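Can a Humanoid Dust a Chair Yet?
Student project report, Karkitz lab course, 24 September 2023

1. Task
We chose dusting because it needs little force and nothing breaks if it goes wrong. The robot sits on the floor facing gray upholstered furniture, with its legs forward and both hands free to reach.

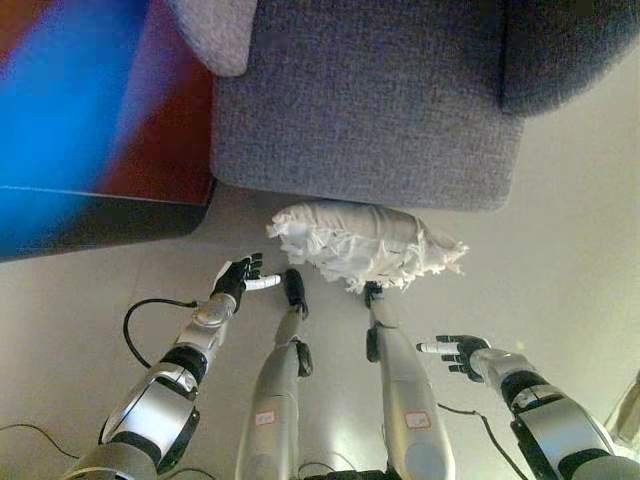 2. Method
Fedano, our control program, was started in April. It plans one arm at a time — the other only has to stay clear. We ran 119 trials over 5 sessions, and two of us scored each one. A trial passed if the duster covered the marked width without being dropped.

The left hand holds the handle and the feathers go against the front of the chair, low down. The right hand stays open.
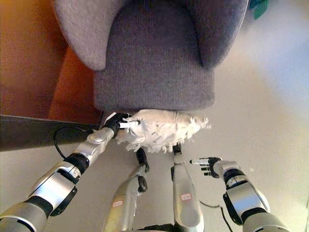

Grip was the easier half of the problem. Contact was harder, as feathers give the arm almost nothing to feel, so Fedano often could not tell touching from nearly touching. We had to add two pauses to the stroke for a position check.

3. Discussion
A person would do this chore without thinking about it. Our robot still needs someone to set up the chair and watch the cables.

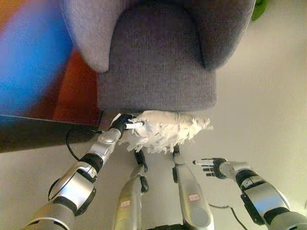
Grabowska disagreed with us on this point, saying that setup time should be counted separately and that a slow machine could still be useful in a home.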